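Do we really need another toy rotation? Speaker notes, parents' evening, April

Slide 1. Say hello, thank Marjatta Jääskeläinen for the slot. Don't read the title out.

Start with the claim. You've all seen it: put most of the toys away, bring them back in turns, and your child will play longer and fight less. Ask who has tried it. Ask who is still doing it. Wait for the laugh, if there is one.

Slide 2. My own go at it. We had 136 toys by my count, and yes, I counted the puzzles as one each. Sorted them into 7 boxes and swapped on a schedule taped to the fridge. The schedule lasted two months. Mention that the Tasta starter kit wanted me to buy labels for boxes I already owned.

Slide 3. What the sellers say. Read the Hovamon quote slowly - "deeper focus from the very first swap." Focus measured how? By whom? I wrote and asked. Got a discount code back.

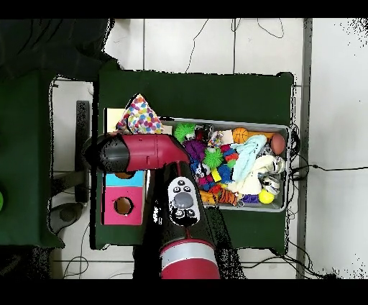 Slide 4. What I'd grant them. A child faced with fewer things may well stay with one of them longer. Fine. But a toy that has been gone for weeks is new again, and new things get attention for a while whatever system you use. Hòa Ngô made this point last year and I haven't heard a good answer to it.

Also: tired parents like a clear floor. So do I. Call it tidying and I have no complaint. Call it brain development and I'd like to see some evidence.

Slide 5. The Gondeveck survey. Go easy, some people here filled it in. Parents rated their own children after paying for the plan. No comparison group. Skip the chart if time is short.

Slide 6. Questions. Mereana Lockyer will probably ask about siblings - I don't know, say so. If Cường Đào brings up screens, park it for the break. Handouts are by the door.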